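Buscar en el repositorio Buscar Todo Borrar

Faleo - ficha de datos, versión de prueba
Club de robótica Nurow. Mantiene: Carolina Mota. Última revisión: 2023-02-15

Faleo reúne 452 episodios de un brazo que trabaja sobre una mesa con menaje y juguetes. De ellos, 400 van a entrenamiento. El resto lo apartamos para validar, y ya adelanto que me parece poco.

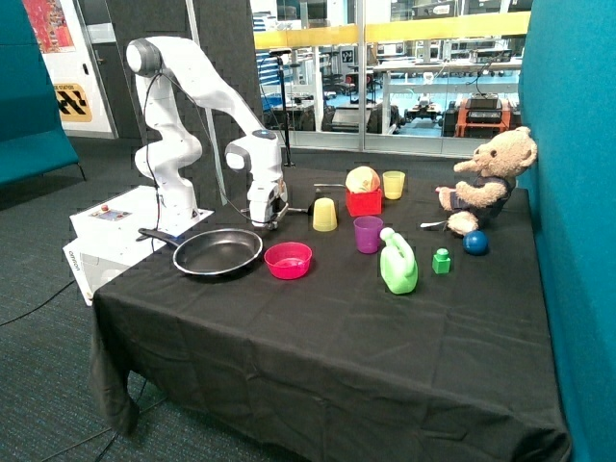 El folleto de la liga Walczak habla de "manipulación general". Yo no lo firmaría. Los objetos se repiten y casi no cambian de sitio - un modelo puede memorizar la mesa y sacar buena nota. En abril probamos a mezclar los episodios con los del grupo Dosov y la mejora no convenció a nadie que mirase las curvas con calma.

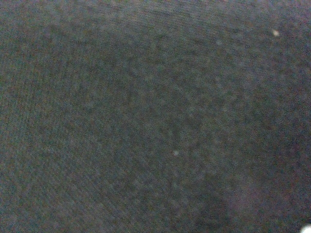
Las vistas de muñeca se entregan sin filtrar. Hay 12 episodios con desfase entre cámaras, listados en el fichero de incidencias. 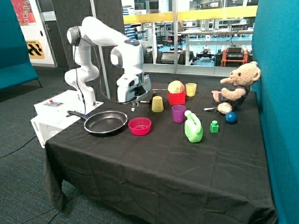
¿Sirve para comparar métodos entre equipos?
Solo si todos usan la misma partición y publican al menos 5 semillas. Con una sola, el número no vale nada.

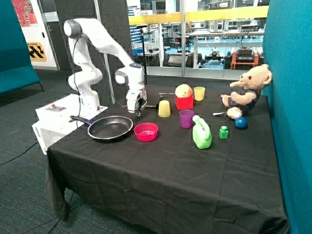
Las etiquetas las puso el alumnado del club y discrepan bastante. La palabra "taza" a secas da problemas: hay una amarilla boca abajo cerca de la sartén y otra amarilla de pie junto a la cesta roja, y la instrucción rara vez dice cuál. Quien entrene con lenguaje debería revisar esas frases a mano.

Licencia: pendiente. No redistribuir todavía.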